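Section 3: Laying out the mat and folding your first dark garments

Welcome to the fun part! By now the Jurkgate mat is out of its tube and has had a night to relax, so you are ready to fold. We start with dark clothes because the white grid lines show up so well beside them, and you'll see straight away when a hem is wandering.

3.1 Setting up

1. Clear a surface a little larger than the mat and wipe it down.
2. Unroll the mat with the grid facing up. If a corner lifts, roll it gently the other way and leave it for a few minutes.
3. If you want a plain background behind your folding area, hang a cloth and clip it along the edge. Let the bottom fall loosely.
4. Put your unfolded clothes in a heap at one far corner, well away from the part you will be working on.

Note: A light fabric and a dark one in the same heap is fine for folding practice, but check your hands for fluff before you touch anything black – it shows up brilliantly.

3.2 T-shirts

1. Lay the shirt flat with the collar to one side and the hem to the other, so the body runs along the grid lines.
2. Smooth from the collar towards the hem with a flat palm. Small ripples across the middle are nothing to worry about.
3. Fold the upper edge over on itself to make a doubled band, and line the band up with the nearest white line.
4. Fold the lower edge to meet it, tucking the sleeve in as you go.
5. Bring the hem up to the collar, then fold once more.

Caution: Never press a hot iron on the mat. Printed designs should also be kept away from direct heat.

3.3 Long garments

1. Fold the garment lengthwise and lay it straight across the middle of the mat.
2. Start at the narrower end and ease the creases out towards the wider one.
3. Fold in thirds. Thick cloth may spring back, so hold it for a moment!

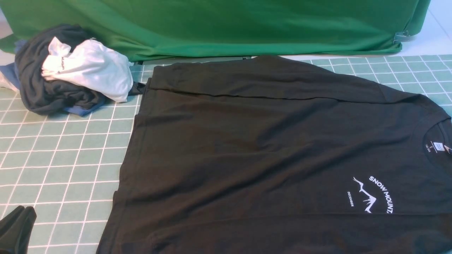
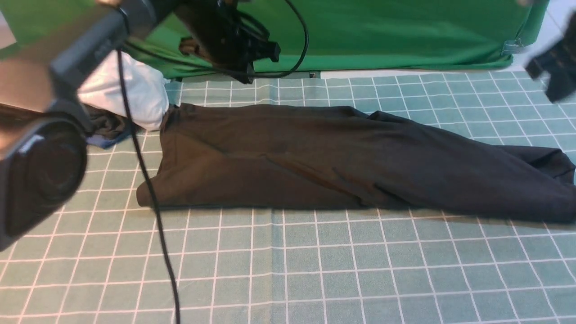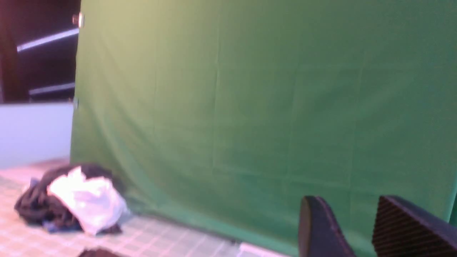
Fig. 3. First picture: black T-shirt on the mat, top edge folded over. Second: long dark garment laid lengthwise. Third: green backdrop, clipped at the edge.

3.4 Looking after the mat

Wipe with a damp cloth and dry it flat. Store it rolled, grid side out, in its tube. Please don't fold it, as a crease in the mat never quite leaves (Vivek Dubey on our testing bench has tried everything, including a stack of encyclopaedias).

Once T-shirts feel easy, go on to Section 4, where Zofia Makowska shows her lovely quick method for jumpers and hooded tops.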